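LALEL, 10 March 2020 – Heavy rain set off a landslide above the town of Lalel before dawn on Tuesday, burying part of the lower road and forcing 204 people out of their homes, district officials said.

No deaths had been reported by early evening. Ten people were treated for injuries, most of them cuts and broken bones, and two were kept overnight at the clinic in Botha.

The slope gave way at 4:40 a.m. on the east side of the valley, where the hillside drops steeply to the Gratier River. Mud and rock crossed the road in two places and came to rest against the back walls of a row of houses on Mill Lane. Four houses were destroyed. Another nine were marked unsafe to enter.

"We heard it before we felt anything," said Hatice Türkmen, who lives at the top of the lane with her parents. "It was like a truck dumping gravel, and it went on and on. My father opened the back door and the yard was gone."

She said neighbors went from house to house knocking on doors, and that most people on the lane were out within 15 minutes. The power had already failed, and they walked down to the school by flashlight.
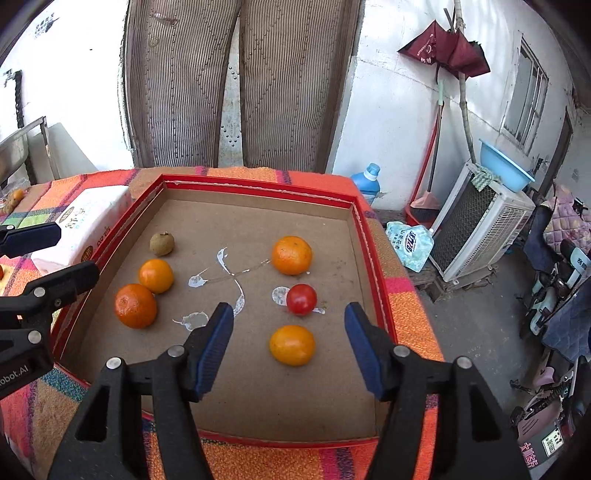

District emergency chief Babatunde Sani said crews had searched all of the damaged buildings by noon and that everyone registered on Mill Lane had been accounted for. A second search with dogs was carried out in the afternoon in case anyone had been traveling on the road when it was hit.

"We have no report of a missing vehicle," Sani said. "We are still going to clear that road down to the pavement before I tell you there is nothing under it."

He said the slide was 100 yards across at its widest point. The ground above it was still moving on Tuesday afternoon, and crews were pulled back twice when fresh cracks opened near the top.

### Road closed, water off

The lower road is the main link between Lalel and Botha. It will stay closed until at least the weekend. Drivers are being sent over the Diveck pass, a detour that adds an hour to the trip and is not open to trucks.

The slide also broke a water main, leaving 700 households without running water. Tankers were parked outside the school and at the bus station, and residents were told to bring their own containers. People who still have water on the west side of town should boil it before drinking until further notice.

Power was back in most of the town by 2 p.m. Crews had not been able to reach the line serving Mill Lane and the houses above it.
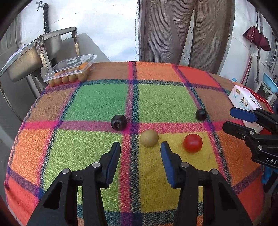
Those forced from their homes spent the day in the school gym, where cots and blankets arrived from Botha in the late morning. Many had left by evening to stay with relatives. Classes are canceled in Lalel through Friday, and the school in Diveck will open two hours late to give buses time to clear the pass.

Sani asked people not to go back for belongings, even to houses that look undamaged. Police turned away several residents at the foot of the lane during the afternoon.

Türkmen said she had been told her family's house was among the nine marked unsafe. She left with her coat, her phone and her mother's medicine. "They said maybe tomorrow someone can go in with us for five minutes," she said. "Maybe not."

The valley had been wet for more than a week before the slide, and the river was already close to the top of its banks at the Botha bridge. It fell slightly during the day. The district is watching for mud blocking the channel below Mill Lane, which could send water back toward the town.

A smaller slide on the same hillside closed the road for two days last April. A drainage ditch was dug above the lane afterward, and a retaining wall was planned for this summer. Sani said he could not say whether the wall would have made a difference. A geologist is due on the slope Wednesday if the rain eases.

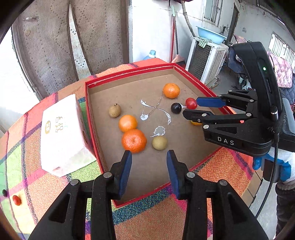 ### What residents should know

- The shelter at the school gym is open all night. Enter from the parking lot side.
- Water tankers will be at the school and the bus station from 6 a.m. to 9 p.m.
- Mill Lane and the footpath along the river are closed to everyone except emergency crews.
- Anyone living above the lane who sees new cracks in the ground, tilting fence posts or muddy water coming from the slope should leave and call the district office.
- The clinic in Lalel is open for walk-in patients. Appointments for Wednesday have been moved to next week.

More rain is forecast overnight, easing by midday Wednesday.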